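Home | Coursework | Projects | Archive | Contact
Last updated: June

Retiring the Guest Room Telephone: Call Records and Wiring at a Mid-Size Hotel
Project report, Hospitality Systems II
Myrto Chatzigeorgiou

1. Background

Most hotels built before mobile phones became common still run a private branch exchange (PBX) with one extension per guest room. The lines carry few paid calls today, but the system stays in place for front desk contact, wake-up service and emergency calls. This report looks at what a hotel would lose by removing the room sets. The site is the Gomisdale, a property with 70 guest rooms. The PBX is a Flesar analog unit, maintained under contract by Wivotel.

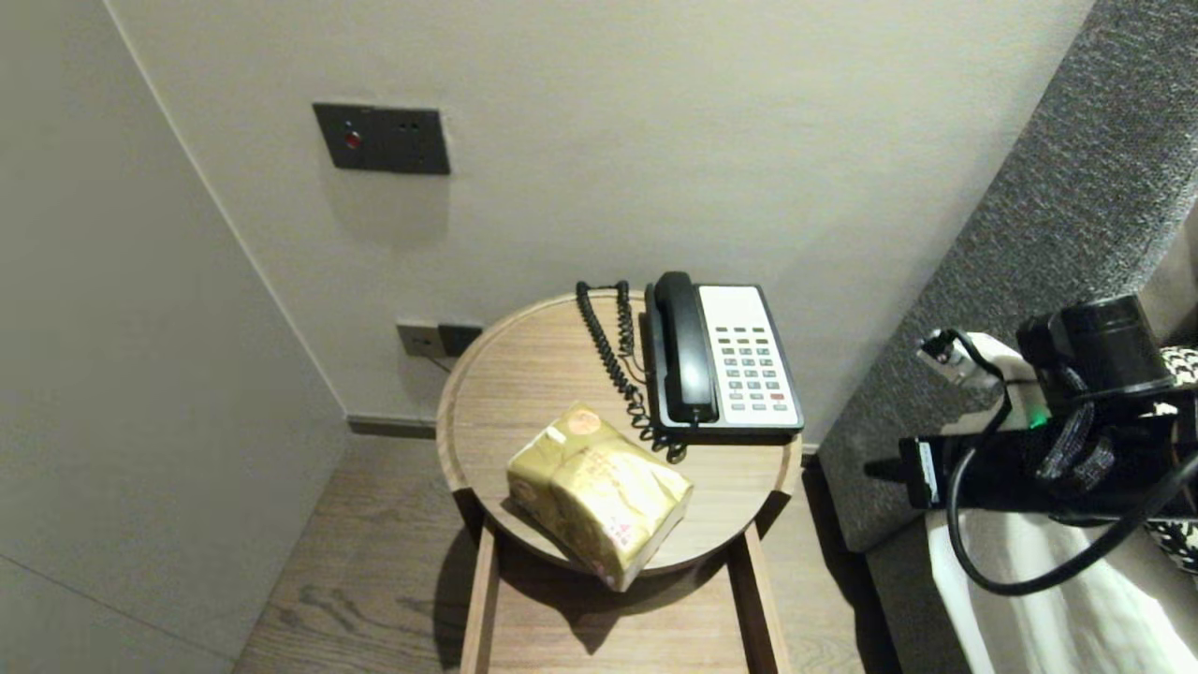 The exchange writes one record per call, with the extension, start time, duration and number dialed. Records are kept until the buffer fills, after which the oldest are overwritten. We exported the full buffer as a text file and removed the back office extensions. Test calls placed by the maintenance contractor were removed as well. The cleaned file held 3116 records.

2. Method

Each record was assigned to one of four groups: room to front desk, room to room, room to outside line, and front desk to room. Wake-up calls are generated by the exchange itself and were counted under the last group. Calls shorter than three seconds were kept but flagged, as they are often misdials.

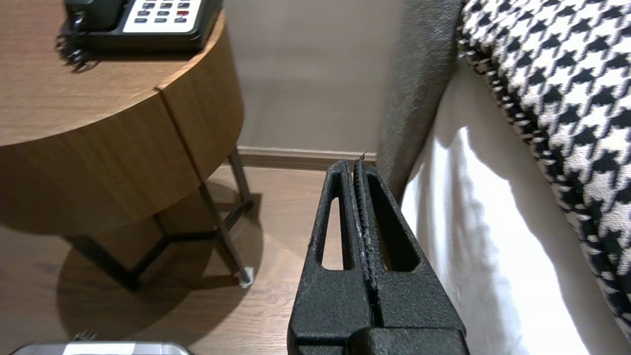

Duration was not used to sort calls. An early version of the script tried this and placed unanswered wake-up calls in the wrong group, so it was dropped. The second version reads only the originating extension and the dialed prefix. A hand check of one page of the export gave the same groups as the script.

3. Results

Room to front desk was the largest group, with 1329 calls. Front desk to room came next with 944, and most of those were wake-up calls placed between 5:30 and 7:00 a.m. The remaining calls were split between room to room and outside lines. Outside calls were nearly all local. Revenue from them did not cover the monthly cost of the trunk.

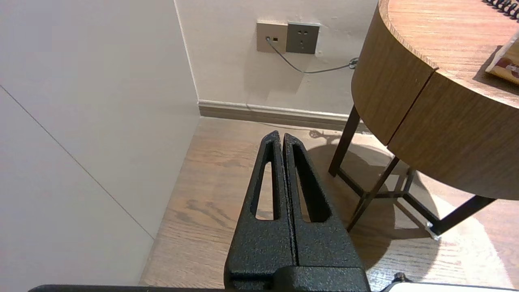
Fig. 3. Guest room, wall plates and table.

The wiring is a separate matter. Each room is fed by a single pair from a riser cabinet, and the pairs are not rated for data. Replacing the analog sets with IP phones would mean pulling new cable or adding adapters at the cabinet. Adapters are cheaper, but they need local power, and the existing sets draw theirs from the exchange. In a power failure the analog sets keep working for as long as the PBX battery holds. Adapters would need a battery of their own in every cabinet.

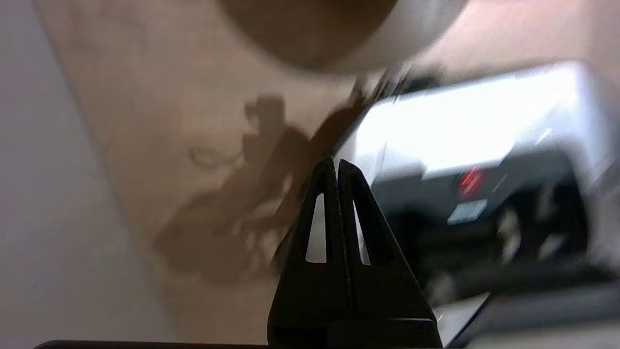

Mudaliar, reading the draft, objected that call counts say little about emergency use, and that one call to the desk at 3 a.m. may justify a line that is silent the rest of the year. The point is accepted. The records do not show why a call was made, and the groups above cannot be used to estimate it.

4. Recommendation

Keep the room sets and cancel the outside trunk for guest extensions, leaving emergency dialing routed through the front desk line. Wake-up calls should stay on the exchange. The adapter option can be priced again when the Flesar unit reaches the end of its support period - the contractor could not give a date for this. A longer export would also help, as the present one covers only part of a season.

2 comments | 5 shares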